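4.3 Setting up interval shooting

This section explains how to take a series of pictures automatically with the Stisteo camera body and the Cloltuda remote timer. Before you begin, the battery and memory card must be already inserted (see section 2) and the date must be set correctly. If the date is wrong, the folders of the series will be sorted in a wrong order on your computer.

You will need:
The camera with any Lolleck mount lens
The Cloltuda remote timer with its short cable
A tripod or other firm support
A memory card with enough free space

Connecting the timer

1. Turn the camera off. Do not connect the timer while the camera is on.

2. Open the rubber cover on the left side of the camera. There are two sockets under it. The timer goes into the lower one. The upper one is for a microphone, and the plug of the timer will fit in it only halfway. Do not push it with force.

3. Insert the plug with the small arrow facing the front of the camera, until you feel a click.

4. Put the timer in the clip on the tripod leg, or let it hang from its strap. It must not hang from the cable alone.

5. Turn the camera on, then the timer. The timer display shows "rdY" when the connection is good. If it shows "no C", turn both devices off, take the plug out and repeat from step 3.
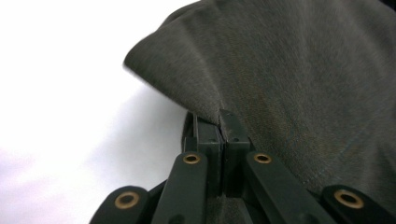 Note: The timer uses its own coin battery. The camera battery does not charge it. When the battery sign on the timer is blinking, change the coin battery before you start a long series.

Choosing the settings

6. Turn the mode dial to M. In the other modes the camera measures the light again for each picture, and the brightness can jump from one picture to the next when you play them as a film.

7. Set the focus switch on the lens to MF and focus by hand. Use the magnifier button to check the focus on the screen. After this, do not touch the focus ring.

8. Set the sensitivity. For daylight we recommend ISO 200. For the night sky, begin with ISO 2000 and make a few test pictures before you decide.

9. On the timer, press SET. The word DELAY appears. Choose how long the timer must wait before the first picture. A delay of 8 seconds is enough in most cases for the tripod to stop shaking.

10. Press SET again. The word INTVL appears. Choose the time between the pictures. The interval must be longer than the exposure time plus the time which the camera needs for saving the file. If it is too short, the camera will skip pictures and no warning is shown.

11. Press SET again. The word COUNT appears. Choose the number of pictures. For a film of ten seconds at 24 pictures per second you need 240 pictures. We advise to set 241, so that you can delete the first one if the tripod was still moving.

12. Press SET one more time to save. Then press START.

Caution: Do not leave the camera with the lens pointing at the sun during a series. The sun moves into the view slowly and the sensor can be damaged without any sign on the screen.

Caution: Long series make the camera body warm. This is normal. If the thermometer sign appears, stop the series and let the camera rest with the battery door open. 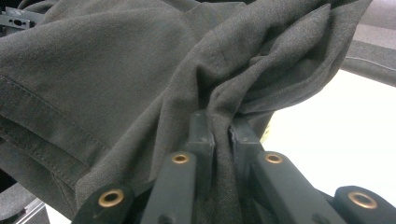
Stopping a series

13. To stop before the end, press START on the timer for two seconds. The pictures already taken stay on the card.

14. Wait until the red card lamp is off. Only then turn off the camera. If you take out the card while the lamp is on, the last pictures can be lost, and in some cases also the whole folder.

Note: If you stop by turning off the camera, the timer does not know it and will continue to count. Turn the timer off separately.

Using the Ngata phone app in place of the timer

The same settings can be made in the Ngata app, under Shooting, Interval. The names are a little different: DELAY is called "Start after" and COUNT is called "Total frames". The app needs the wireless connection to be on all the time, and this uses more battery. For a series longer than one hour we recommend the cable timer.

Do not use the app and the timer together. When both are connected, the camera follows the timer, and the app shows the message "Camera busy" until the timer is unplugged.

If the picture count in the app stops but you can still hear the shutter, only the wireless connection is lost. The series continues. Close the app, open it again and choose Reconnect.

For changing the file format of a series, see section 4.4.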